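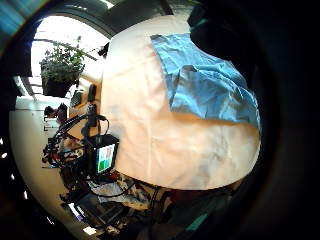

슬라이드 1. 작업대 위의 구겨진 파란 천

발표 메모, 04/08/2025, 올트사이드(Oltside) 살림 모임

인사는 짧게. 제목이 '개기의 기술'인데 제가 붙인 제목이 아니라고 먼저 말할 것. 저는 개기에 기술이 있다는 말부터 잘 안 믿습니다.

화면을 띄워 둔 채 질문 하나. 이 파란 천, 꼭 개야 합니까? 손 드는 사람 기다리기. 한쪽이 접혀서 겹쳐 있는데, 이걸 개다 만 것으로 볼지 그냥 뭉친 것으로 볼지 의견이 갈릴 겁니다. 저는 사진만 보고는 모르겠습니다. 옷인지 그냥 천인지도 단정하지 말 것.

다음은 프리에토(Prieto) 안내서 이야기. 11단계로 개라고 되어 있습니다. 따라 해 봤고, 서랍을 한 번 여닫으니 제가 대충 접은 것과 구별이 안 됐습니다. 안내서에는 시간이 절약된다고 적혀 있는데 무엇과 비교했는지는 없습니다. 이 부분 천천히 읽어 줄 것.

에시 오포쿠 씨의 반론도 공정하게 소개. 넓은 바닥에 펼쳐 놓고 손바닥으로 한 번 쓸어 주면 나중에 다림질이 준다는 주장입니다. 면은 그럴 수 있다고 봅니다. 얇은 안감은 글쎄요. 3월에 제가 셔츠 2장으로 해 본 건 실험이라고 부르기 민망하니 질문이 나올 때만 꺼내기.

작업대 이야기로 넘어가기. 화면처럼 밝은색 면 위에 파란 천을 놓으면 주름과 접힌 선이 잘 보입니다. 이건 인정. 다만 바닥에 깐 것도 매끈해야지, 거기 접힌 자국이 있으면 어느 선에 맞추는지 헷갈립니다. 이 화면에도 가는 선이 세로로 하나, 가로로 하나 있습니다. 조명도 한마디. 왼쪽 위가 하얗게 번쩍이는 자리에서는 저라면 안 갭니다.

300쪽짜리 정리법 책을 권해 달라는 질문이 나오면 권할 책이 없다고 답할 것. 제라르도 파가노 씨가 수건 순서를 물으면 쉬는 시간으로 미루기.

끝나고 천은 각자 개서 상자에 넣어 달라고 부탁. 방식은 안 정해 줍니다.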